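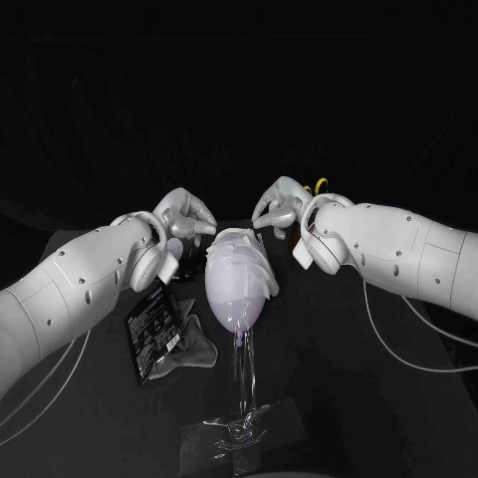 Ginette Riviere has been teaching people how to suction a tracheostomy for most of her working life, and she still gets excited about catheters. Ask her which part of the job she likes best and she starts drawing on the back of an envelope before she answers.

"Look, it's a tube with a hole in the end and a couple of holes in the side," she says, sketching fast. "But where those side holes sit changes everything about how it feels in your hand!"

Riviere runs the airway skills course at Mirkby, where 103 nurses and family caregivers came through the door last year. The families are the ones she talks about most. They arrive scared, she says, and a lot of them have been shown the procedure once, at the bedside, by someone in a hurry.

"They whisper. They hold the catheter like it's going to bite them – and by the afternoon they're correcting each other's technique. I love that."

Her big subject this spring is depth. For years many learners were told to push until they met resistance and then pull back. Riviere teaches a measured depth instead, matched to the length of the patient's own tube, and she likes catheters with printed marks because a tired parent can read them at night.

"You learn your number. You write it on a card and you tape the card to the wall over the bed. If the tube gets changed for a different one, you check the number again and you make a new card."

She is just as firm on time. No more than 10 seconds for an adult, from going in to coming out, and she has her students hold their own breath while they practice. "Your body will tell you it's been too long. You don't need a stopwatch."

Her colleague Sylvain Gilbert looks after supplies, and he joined us halfway through with a coffee in each hand (both his). He wanted to talk about sizing. People ask for a bigger catheter when secretions are thick, he said, and he always asks about humidification first.

"Thick secretions are usually dry secretions," Gilbert said. "Fix the moisture and the size you already have might work fine."

Riviere was nodding the whole way through. She wants a full session on humidifiers added by November, with a bench where people can take the filters apart and put them back together.

"I'd make it two hours," she said. Gilbert said one. They were still arguing about it when the next group came in.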